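Quedé con Maribel Ayala a media mañana en la cafetería Akono, y cuando llegué ya iba por el segundo cortado. Lleva media vida traduciendo novelas del checo y yo quería saber cómo se vive de eso (spoiler: regular). «Pues traduciendo también manuales de lavadoras», me soltó, y se echó a reír. La última novela, de 644 páginas, la tuvo encerrada desde mayo.

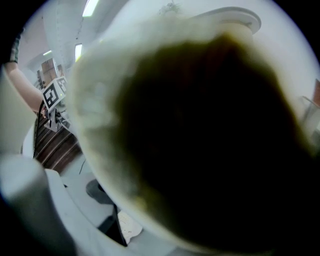
Según Vendula Vlček, el checo de ese libro es imposible hasta para los checos, lleno de palabras de pueblo. Se lo comenté a Maribel y me dio la razón enseguida. «Hay un insulto que me costó cinco días. ¡Cinco! Al final puse "pasmarote" y dormí como una reina».

Le pregunté por el dinero, que es lo que todos queremos saber y casi nunca preguntamos. Por su primer libro la editorial Restrepo le pagó 700 euros, en dos plazos, y el segundo llegó cuando ya lo daba por perdido.

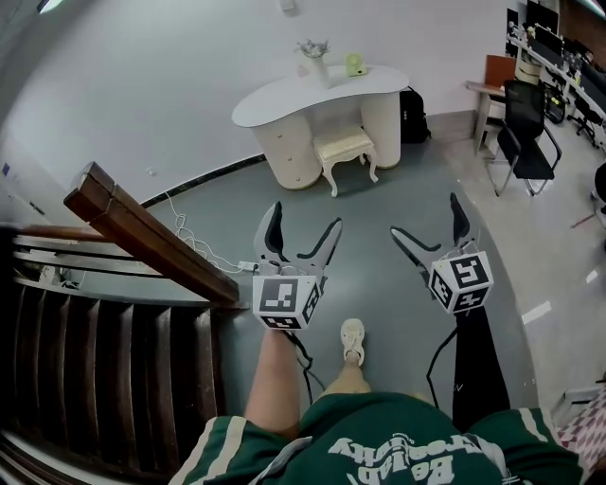
Ahora pide contrato antes de escribir una línea y lee en voz alta cada capítulo, diálogos incluidos, con voces y todo. «Mis vecinos se saben el final», dice. Yo le confesé que me salto las notas al pie y casi se levanta de la mesa.

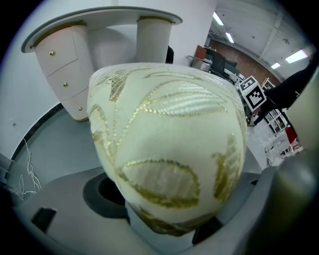 Jhonatan Llanos me escribió después que él sí las lee, todas, y que las de Maribel son lo mejor del libro. Se lo reenvié a ella y contestó con un audio larguísimo que todavía no he terminado de escuchar.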